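# The Blue Cube

*Report to the Institute at Arholm on the conduct of the September sessions, submitted by Sarmīte Sakalauskas, Senior Instructor*

The Institute requires that every instructor give an account of the task taught, the manner of teaching, and any matter arising. The task was the placing of three wooden cubes in a basket. The manner was remote control, by means of the hand levers installed in the adjoining room. The matter arising concerns Mr Dinu, and I shall come to it in its proper order.

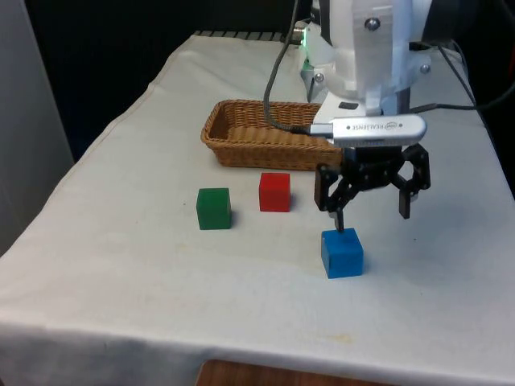
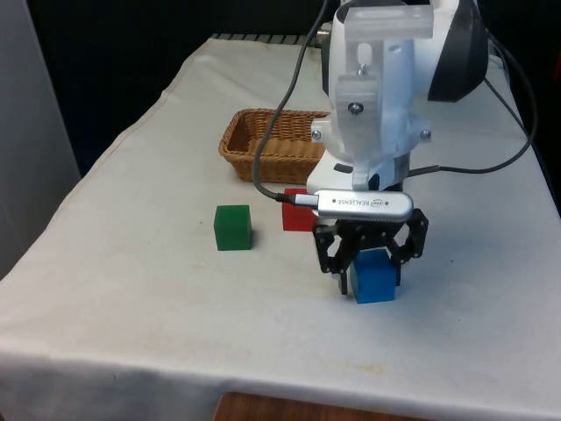

The Institute's handbook sets the number of showings for a task of this kind at 52. Each is to begin with the arm raised and the jaws open, and to end with the basket holding whatever the instruction sheet requires. The instructor at the levers may not speak. The second instructor keeps the ledger and may speak only to call a halt.

Mr Dorin Dinu was assigned to the levers. He had come to us from the glove works at Prerholm, where he had cut leather for most of his life, and he had been recommended by Mr Gilles Chauvin on the strength of his hands. I was assigned to the ledger. I record that I had asked for a younger man, and that my request was refused in writing.

The first showings were satisfactory. Mr Dinu brought the arm down without haste, closed the fingers on the cube, lifted it and carried it to the basket. He did not drop anything. It was my view, entered at the time, that he was slow, and I advised him of this during the interval. He replied that he had been told to show the arm how to do it, and that this was how he did it.

On the second morning I observed that he paused each time before closing the fingers on the blue cube. He did not do so with the red or the green. The pause was short, the length of a breath, and the arm hung over the cube while it lasted. I halted the session and asked whether there was a fault in the levers. He said that there was none. I asked him to proceed without the pause. He agreed, and in the next showing he paused again.

I consulted Miss Tin-yau Yuen, who prepares the recordings for study. She explained that the arm would learn what it was given. If the pause appeared in a few showings, it would be smoothed away. If it appeared in all of them, the arm would take it to be part of the work. She did not regard this as serious. A pause harmed nothing, she said, and she had known instructors to teach far worse – one at Nastum had passed on a tremor.

The handbook, however, is clear that a showing must contain no idle movement, and I considered that an idle stillness fell under the same rule. I therefore wrote to the Superintendent, Mr Justinas Kütt, and asked that the showings be set aside and begun afresh with another person at the levers. While I awaited his answer the work continued, as the rules provide.

I come now to the matter itself. On the last afternoon, with 50 showings entered in the ledger, Mr Dinu asked leave to speak. I granted it. He said that he understood I had written a letter, and that he did not hold it against me, but that he wished the ledger to contain his reason. I said that the ledger had no column for reasons. He asked whether I might use the margin.

I set down what he said as closely as I am able. His wife had worked at the next bench in Prerholm. Before she made the first cut in any hide, she would lay her hand flat on it and wait. She never gave an account of this and he had never asked for one. After her death he found that he had begun to do it himself, on the dark hides only, which had been the ones she was given. He had not intended to bring the habit to Arholm. He had noticed it in the arm before he noticed it in his own hands.

I asked whether he could complete the last two showings without it. He said that he would try. He returned to the levers and I returned to the ledger. The arm came down over the blue cube and stopped. I had my hand on the bell. I did not ring it, and I enter that here as a failure of procedure for which Mr Dinu bears no blame.

The final showing was conducted in the same fashion.

Mr Kütt's answer reached me at 6 in the evening. He left the decision to my judgement, with the reminder that the Stankevičius room was wanted for other work and could not be kept for a second set. I signed the ledger and passed all the showings to Miss Yuen as complete.

The arm was tried alone some weeks later, in the presence of Mr Chauvin and myself. Mr Dinu had by then gone home. It took the green cube and then the red, and put both in the basket. It moved across to the blue cube, lowered itself and waited. Mr Chauvin looked at the levers, which were unattended, and asked me whether the machine had stopped.

I told him that it had not, and asked him to be quiet for a moment.

The fingers closed. I have entered the trial as a success, and I ask that the margin of the September ledger be kept with the rest of it when the volume is bound.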